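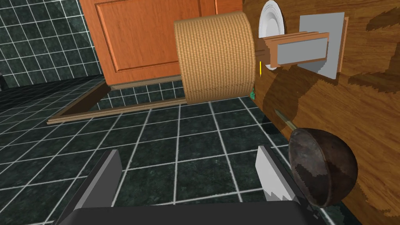 # grivitz-kitchen-sim

Simulated episodes for the Grivitz dish-return cell, wrist view. The set supports the trial at the Te Moana staff kitchen, where a gripper arm takes over part of the put-away work after meal service. It covers the objects and surfaces the arm has to deal with, plus the handover rules agreed with kitchen staff.

Maintainer: Kobina Bawa
Task definitions: Tayla Ormsby
Kitchen operations contact: Trudy Sutcliffe

Last revised May 29, 2022.

## Contents

| Item | Value |
|---|---|
| Episodes | 1,089 |
| Task types | 12 |
| Room layouts | 14 |
| Gripper | parallel, two fingers |
| Source | simulation only |

Object classes include plates, bowls, baskets and long-handled utensils. Surface classes include wood panel, cabinet front and floor tile. Wood grain and tile color are randomized per layout, so neither should be used as a location cue.

## Directory structure

```
episodes/ one folder per episode
layouts/ room definitions
tasks/ task text and success conditions
staff_log/ shift notes, names removed
tools/ loader and replay scripts
```

`staff_log/` is plain text and has no fixed schema. Do not parse it automatically.

## What the arm does and does not do

In scope:

- placing plates upright in a holder
- moving baskets from floor to counter
- returning utensils to the wall panel

Out of scope:

- knives and glassware
- anything hot
- sorting chipped or cracked items
- work while a person is inside the marked floor area

Sorting chipped items was in the first draft. Kirsty Tamihana, who runs the evening shift, asked for it to be taken out. Staff decide by touch and by sound whether a plate goes back into service, and the simulator models neither.

## Changes to staff work

The put-away step used to be shared by everyone on the closing shift. During the April trial it was split into two roles:

1. **Loader.** Scrapes, racks and stages items within reach of the arm.
2. **Checker.** Inspects placed items, clears faults, and restarts the cell.

Observed effects, from the shift notes:

- Less bending and floor-level lifting for the loader.
- More standing in one place for the checker. A stool was added in the second week.
- Conversation during closing dropped. The two stations face away from each other. Layout changes are under discussion.
- Fault clearing was first assigned to the engineer on call. Waiting times were too long, and checkers now clear drops and missed grasps themselves.
- Checkers get a short training session on paid time before their first shift in the role.

No shifts were removed during the trial. Roles rotate nightly. Individual clearing times are not recorded, under the terms signed with staff before installation.

## Known issues

- Finger and base meshes intersect at some wrist angles and show stair-stepped edges. Rendering only; contact results are unaffected.
- Utensils lying close to the panel are hard to separate from its shadow. Nikau Kerslake is testing a second light position.
- Baskets on their side can roll on reset in 2 of the layouts. Use `--settle` when replaying.
- Thin wooden handles are sometimes labeled as part of the panel. Masks in `masks_v1` should not be used for training.

## Usage

```
python tools/load.py --layout all --task plate_holder
python tools/replay.py --episode <id> --settle
```

Success conditions are checked at the last step only. An item placed correctly and then knocked over counts as a failure, the same way a checker would log it.

## Reporting

Open an issue with the episode ID and layout name. Reports from kitchen staff go to Trudy Sutcliffe on paper or in person, and are entered under the label `floor`. Issues with that label are read first at the weekly review.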